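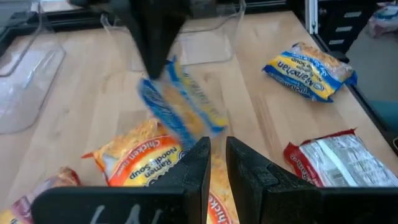
Ramen packets, two grippers, one patient human out of shot.

Sunday at Anitha's, steering both arms by remote control. She wants 60 goes at putting noodles in a clear plastic bin before she trains anything. I managed 27 and my shoulders gave up.

I'm still not convinced. If it only copies me, it copies my dithering too – and I dither a lot over the orange chicken ones. Anitha says more goes will smooth that out. We'll see in October.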